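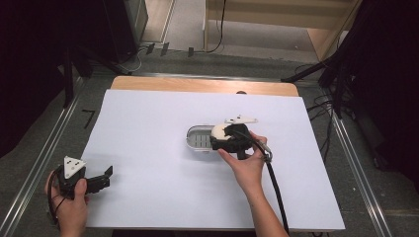

*Figure 2.1 Translucent oval container with a clear rim.*

# Chapter 2: Rigid Plastic Packaging

A pack must hold its contents, keep its shape when stacked and let the buyer identify what is inside. This chapter deals with the second requirement. Wall thickness is treated first, then the rim, which carries most of the load in a thin-walled pack. Ribs are covered in Section 2.2. Readers should know the units of stress and strain. Exercises use the Ristholm load table, with a stack load of 400 N.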